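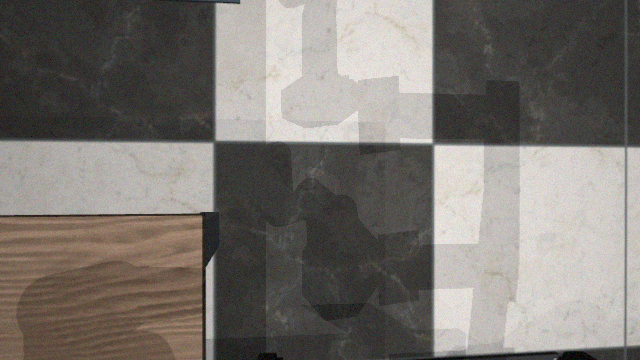
We use cookies to improve your visit. By carrying on you accept our cookie policy. OK

7 January 2019

Radomír Havlíček had the kettle on before I'd got my coat off, and he was already talking about floors. I'd driven up to Wallholm expecting a quick half hour with a retired tiler and I came home after dark with a notebook full of scribble and a bag of his plums (bottled in July, delicious!).

He started at Savchuk, a small stone firm, when he was a teenager. "I carried things," he told me. "For two years I carried things up stairs. Then one day the old man gave me a trowel and went for his lunch."

I asked what he'd laid that first afternoon. "A larder. Very bad larder. I went back later and did it again for free, I couldn't sleep."

He's spent 30 years on marble, mostly hallways and the odd chapel, and he has strong views on all of it. Polished marble in kitchens he can't stand — "one lemon and you are crying" — and he'd much sooner you had it honed. He goes on at length about grout, too. People pick the colour last, he says, in a shop, off a little plastic stick, and then they look at it for 20 years.

The job he most wanted to talk about was the old assembly rooms at Drurkmont. He laid 1,595 tiles there, dark and light, and had to start from the middle of the room as none of the walls ran straight. "You find the centre with string. Everybody wants a laser now. I like a laser! But I check it with string."

Did he ever get one wrong? He laughed at that for quite a while. "At Drurkmont I put two dark ones together. I saw it from the gallery, the day before the opening. My wife was holding the torch that night, I can tell you."

These days he teaches an evening class at the Parus workshop, which costs £320 for the term, and he grumbles that it should be cheaper. His students spend the first evening just mixing adhesive. A few don't come back after that, and he doesn't seem to mind.

I asked what was on his own hall floor. He lifted the corner of the rug and showed me. Lino, green, a bit curled by the door.

"It's warm on the feet," he said, and went to see about more tea.

14 shares | 6 comments

Recent posts
Bottling plums without the fuss
A morning at the Wallholm bell foundry
Readers' letters: draughty hallways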